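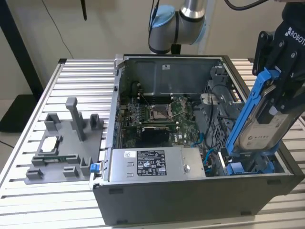
Wie baue ich in einen älteren Desktop-Tower eine zweite 3,5-Zoll-Festplatte ein, wenn die Platten in blauen Kunststoffrahmen stecken?

Rechner ausschalten, Netzkabel ziehen, Seitenwand abnehmen und den Tower auf die Seite legen. Dann die neue Platte in den Kunststoffrahmen einklipsen, den Rahmen in den Laufwerkskäfig schieben, bis er auf beiden Seiten einrastet, und zum Schluss SATA-Datenkabel und Stromstecker aufstecken.

Forum Staltby » Basteln & Reparieren » Desktop-PCs
Aufrufe: 1771

Zweite Festplatte, blaue Rahmen, kein Schraubendreher?

Hallo zusammen,

ich habe über die Kleinanzeigen einen gebrauchten Büro-Tower bekommen und bin total begeistert, wie aufgeräumt so eine Kiste von innen ist! Bisher kannte ich nur meinen Selbstbau von früher, da war alles mit Kabelbindern und viel Hoffnung befestigt. Jetzt möchte ich eine zweite 3,5-Zoll-Platte einbauen, als Ablage für Fotos und die Scans von Opas Dias. 34 Magazine habe ich schon geschafft, und es kommt noch einiges nach.

Meine Fragen:

Sind die blauen Rahmen alle gleich, oder brauche ich genau den zum Gehäuse passenden? Bei mir war nur einer dabei, der zweite Platz im Käfig ist leer.

Muss ich die Platte im Rahmen verschrauben? Ich sehe an meinem überhaupt keine Schrauben, nur so kleine Stifte an der Seite.

Und wo nehme ich den Strom her? Aus dem Netzteil kommt ein ganzes Bündel, ich kann aber nicht erkennen, was davon wofür ist.

Ach so, und den Prozessor wollte ich bei der Gelegenheit auch gleich tauschen, einen passenden habe ich schon liegen. Spricht etwas dagegen, beides in einem Rutsch zu machen?

Viele Grüße und danke schon mal!
Prasska

3 Antworten

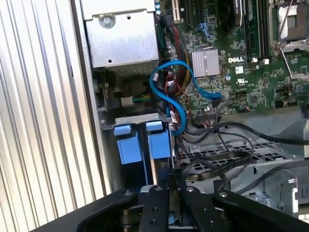

Hermenegildo Barrera

Hallo Prasska, schönes Projekt! Ich liebe diese Gehäuse, man kommt an fast alles heran und muss kaum etwas schrauben. Der Reihe nach:

Rahmen: Die blauen Teile sind leider nicht alle gleich. Blau heißt bei vielen dieser Bürorechner nur „hier darfst du anfassen“, also Riegel, Laschen, Rahmen. Die Form wechselt von Baureihe zu Baureihe. Nimm deinen vorhandenen Rahmen heraus und schau auf der Unterseite nach, da ist meistens eine Teilenummer eingeprägt. Mit der Nummer findest du einen gebrauchten für ganz kleines Geld. Bitte nicht nach Augenmaß kaufen, ich habe noch zwei falsche in der Schublade!

Platte in den Rahmen: Die Stifte, die du siehst, sind genau richtig. Sie greifen in die seitlichen Gewindelöcher der Platte. Du biegst den Rahmen an den Enden leicht auf, setzt erst die eine Seite ein und dann die andere. Kein Werkzeug nötig, das ist ja das Tolle daran. Achte darauf, dass die Anschlüsse nachher dahin zeigen, wo du mit den Kabeln hinkommst. Am besten machst du es genauso wie bei der Platte, die schon drin ist.

Einschieben: Rahmen gerade ansetzen und mit den Fingern an beiden Seiten gleichmäßig drücken. Wenn es klemmt, nicht mit Gewalt, sondern wieder raus und schauen, ob ein Kabel im Weg liegt. Bei mir ist es jedes Mal ein Kabel! Es hilft ungemein, alles, was über dem Käfig hängt, vorher zur Seite zu legen.

Daten: Du brauchst ein SATA-Kabel von der Platte zum Mainboard. Das muss nicht die gleiche Farbe haben wie das andere, ich finde zwei verschiedene Farben sogar praktischer, weil man später sofort weiß, welches zu welcher Platte geht. Leg es in einem weiten Bogen, so ein S ist völlig in Ordnung, nur scharf knicken solltest du es nicht. Und halte es vom Lüfter der Grafikkarte weg.

Strom: Den flachen, breiten Stecker mit der L-förmigen Nase suchen. Oft sitzen zwei davon hintereinander am selben Strang, dann ist der zweite einfach noch frei. Die dicken Bündel zum Mainboard lässt du in Ruhe.

Danach im BIOS nachsehen, ob der neue SATA-Anschluss eingeschaltet ist. Bei einigen Bürorechnern sind die unbenutzten Anschlüsse abgeschaltet, und dann sucht man sich einen Wolf. Bei mir war das ein ganzer Abend.

Viel Spaß beim Einbauen, und erzähl mal, wie viele Dias es am Ende geworden sind!

Rivex

Molex auf SATA Adapter geht auch wenn kein stecker mehr frei ist. Hab ich seit jahren drin, keine probleme. Aber nicht den ganz billigen nehmen, die vergossenen sollen nicht so gut sein

Gebremedhin Wubshet

Zum Prozessor hat noch keiner was geschrieben, deshalb von mir dazu, das ist nämlich mein Lieblingsthema :-)

Ich würde es trennen. Erst die Platte, einmal starten, schauen, ob alles erkannt wird, und dann erst den Prozessor. Wenn nach beidem zusammen der Bildschirm schwarz bleibt, weißt du nicht, wo du suchen sollst.

Wenn es dann so weit ist: Kühler ab, alte Paste mit einem fusselfreien Tuch und etwas Isopropanol vom Kühlerboden wischen, Hebel am Sockel ein Stück nach außen drücken und ganz hochklappen, Metallrahmen auf, alten Prozessor gerade nach oben herausheben. Sobald der Sockel leer ist, bitte nichts hineinfallen lassen und nicht mit dem Tuch hineinwischen! Je nach Bauart sitzen da feine Kontaktfedern drin, und die verzeihen nichts. Falls du zwischendurch Kaffee trinken gehst, leg die Schutzkappe vom neuen Prozessor darauf, falls eine dabei war.

Der neue kommt so hinein, dass die kleinen Kerben und das Dreieck an der Ecke passen. Er fällt fast von allein an seinen Platz. Der Hebel braucht danach spürbar Druck, das fühlt sich beim ersten Mal schlimm an, ist aber normal. Ein erbsengroßer Klecks Paste, Kühler über Kreuz anziehen, Lüfterstecker nicht vergessen.

Vorher unbedingt auf der Supportseite des Herstellers nachsehen, ob dein Board den Prozessor unterstützt und welche BIOS-Version dafür nötig ist. Gleicher Sockel bedeutet noch lange nicht, dass er läuft. Das BIOS-Update machst du mit dem alten Prozessor, sonst stehst du dumm da.

Noch etwas zum Arbeitsplatz: Tower flach hinlegen, viel Licht, nicht auf dem Teppich, und ab und zu ans Gehäuse fassen, damit du keine Ladung mitschleppst. Ich mache vor jedem Schritt ein Handyfoto der Kabel, vor allem von den kleinen Steckern mit den dünnen Adern. Die Fotos habe ich bestimmt schon hundertmal gebraucht!

Kommentar von Prasska
Ihr seid super, vielen Dank! Teilenummer gefunden, Rahmen ist bestellt. Der BIOS-Tipp war Gold wert, bei mir steht der zweite Anschluss tatsächlich auf „off“. Mit dem Prozessor warte ich dann bis März, wenn die Dias durch sind.

Kommentar von Hermenegildo Barrera
Sehr gut! Und kauf das SATA-Kabel lieber etwas zu lang als zu kurz.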